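Varnham students learn to sew with robot arms

A student robotics club in Varnham has spent the autumn term on a job most of its members had never thought about -- putting in stitches by machine.

The club's suturing project, called Hinder, pairs engineering students with nursing students and asks each pair to work through a line of stitches on tissue using surgical robot instruments. One student drives. The other watches the picture and calls out what the needle is doing.

Convenor Agata Gentile said the pairing was the main point of the project.

"The engineers want to talk about joint angles and the nurses want to talk about where the needle goes in," she said. "By week three they were using the same words, and the sessions got a lot quieter."

Students start on pegs and rings and move to needle work only after they have passed a basic handling test. They learn to hold the curved needle in the jaws of the driver, bring the point down at a sensible angle and follow the curve through. 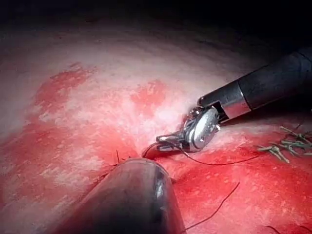 Second-year student Settimio Pagano said he failed the handling test twice before he was allowed near a needle.

"I was pushing too hard and trying to go in a straight line," he said. "You have to turn your wrist. I practised it at home with a bent paper clip and a kitchen sponge, which my housemates thought was pretty funny."

Each session lasts 51 minutes, an odd figure that comes from the room booking and the time it takes to set up. Pairs swap seats halfway through. Ornella Greco, who supervises the nursing students, marks the finished stitches for spacing and knot security, and the engineers are marked on how smoothly they moved the instruments.

The second half of the project is about software. A group led by Benedetta Bassi is going through the recorded sessions and labelling each step -- needle up, needle in, pull through, tie, cut -- so that a program can be trained to recognise them. Bassi said the group had labelled 500 clips and still argued over where one step ended and the next began. 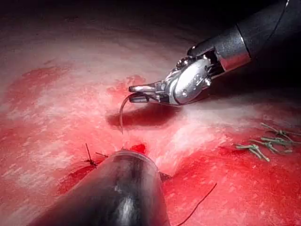

The needle held in the driver's jaws above the tissue, with a tied knot nearby.

The club has 30 members and is open to students from any course. Its next project, Brenell, will look at camera positioning and is due to start after the mid-year break. Students who want to join should speak to Gentile or leave their name at the Vitale Building front desk.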